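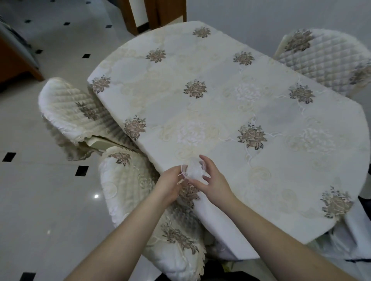 Dayana Huamán asked whether a lid should be logged as its own item or as part of the cup it closes. It gets its own row. A cup keeps one ID with or without its lid, and the pair is joined in `item_links.csv`.

# Dining Area Inventory, Skorville

Item list for one dining area: oval table, cream tablecloth with floral motifs, slipcovered chairs, clear plastic cups and lids.

## Contents

- `items.csv`: 245 rows, one per item
- `item_links.csv`: cup-to-lid pairs, 16 rows
- `linens.csv`: tablecloth and chair covers, with wash notes

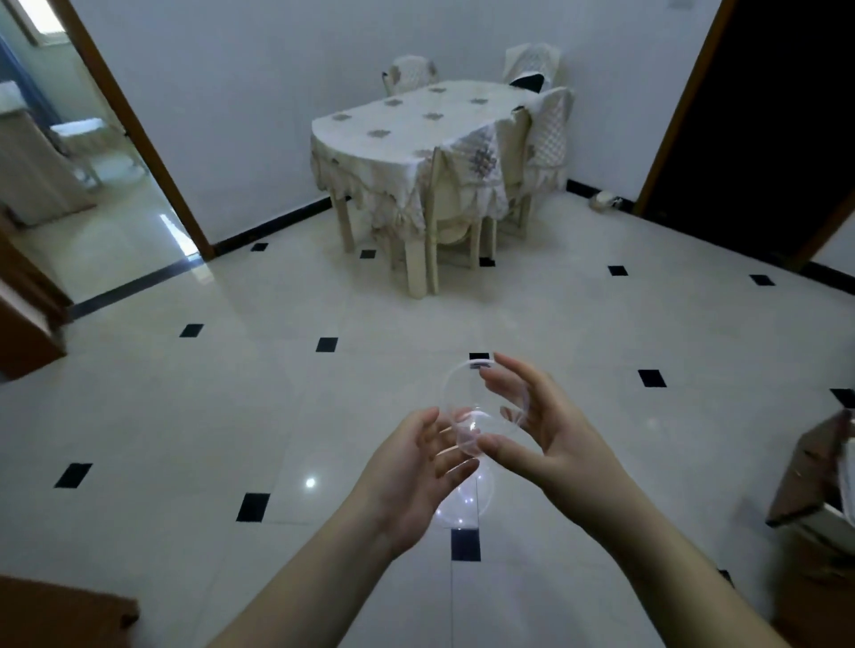
_Last changed: March 29, 2022_

## Field notes

- `material`: use `clear_plastic` for cups and round lids. Do not guess the resin.
- `surface`: where the item is kept, not where it was last handled.
- `floor`: `tile_offwhite_black_inset` for every row in this area.

## Known issues

Five linen rows have no width. Omar Geagea is remeasuring them.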